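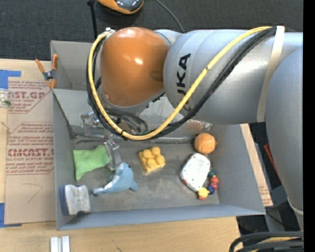 Ticket 3138 - Label printer prints second half of label blank after update
Opened by: Genivaldo Magalhães
Assigned to: Effie Matheson
Product: Pludari label server
Site: Girnommont, packing office
Priority: Normal (changed to High on Friday)
Status: Solved, waiting for confirmation from the site

Genivaldo Magalhães, 8:40
Good morning. Since the update of the label server we have a problem with the long address labels. The upper part prints correctly: sender, logo and the first two lines of the address. Then the paper continues to move but nothing is printed, and the barcode at the bottom is missing. The short labels for the shelves print well.

What I have tried already:
- I turned the printer off and on again, and also the computer.
- I changed the roll of labels for a new one from a different box.
- I cleaned the print head with the alcohol pen.
- I printed the test page from the menu of the printer. The test page is complete from top to bottom.

I think the printer is healthy, because of the test page, but I am not a specialist. We can write the barcodes by hand for one day, not for a week.

Effie Matheson, 9:15
Thank you, that is a very useful list. I agree that the test page makes the hardware less likely. Can you send me the following?
1. The version number in the bottom corner of the Pludari login page.
2. The name of the template for the long label.
3. The label height in the printer menu, under Media.
Does it happen with every long label or only with some customers?

Genivaldo Magalhães, 10:05
The version is 7.10. The template is called Jardine_long. In the printer menu the height is 1832 dots. I asked my colleague Araceli Iglesias, who prints the most labels here, and she says it is every long label. She noticed one more thing: if she opens the preview on the screen, the preview is complete. So the barcode is lost somewhere between the preview and the paper.

Effie Matheson, 11:30
I made a copy of your template and I can't reproduce the fault on my test printer. The copy prints complete. Please go to Settings, Printers, choose the packing office printer, and tell me what is written in the field "Driver profile". Please don't change it yet.

Genivaldo Magalhães, 11:50
It says "Dranano compact". I am almost sure that before it was "Dranano standard", but I have no screenshot from before, so please take this with care.

Effie Matheson, 13:20
Your memory is probably good. The compact profile has a smaller limit for the label height. Everything below the limit is sent as empty lines. The preview doesn't use the profile, so it looks fine.

Please do this when no one is printing:
1. Pause the queue.
2. Change the driver profile to "Dranano standard" and save.
3. Delete the jobs that are still waiting. They were prepared with the old profile and will come out wrong again.
4. Start the queue and print one long label.

Genivaldo Magalhães, 14:10
I followed the steps in this order. The first long label was complete, with barcode, and the scanner reads it. The second one also. But the third had again the empty bottom - I looked in the settings and the profile is "compact" again! I did not touch it, and Araceli also did not.

Effie Matheson, 14:25
Then something is writing the setting back. I have raised the priority and asked Calum MacBrayne from the server team to look at the log.

Calum MacBrayne, 15:40
Found it. There is a nightly sync job which copies printer settings from the main office, and after the update it runs every 10 minutes. In the main office list your printer is registered with the compact profile, so it overwrites the local value each time. I corrected the entry in the main list and put the job back to once per night. Annag Niven is checking if other sites have the same wrong entry.

Genivaldo Magalhães, 16:30
We printed nearly the whole afternoon batch and all labels are complete. The profile stays on "standard". I would like to keep the ticket open until tomorrow's first batch, after the sync job has run one time in the night. Thank you to both of you for the patience.

Effie Matheson, 16:45
Of course. I have set the ticket to Solved, and it stays open for your answer. If the profile changes again, please write down the time before you correct it, and Calum can compare it with the log.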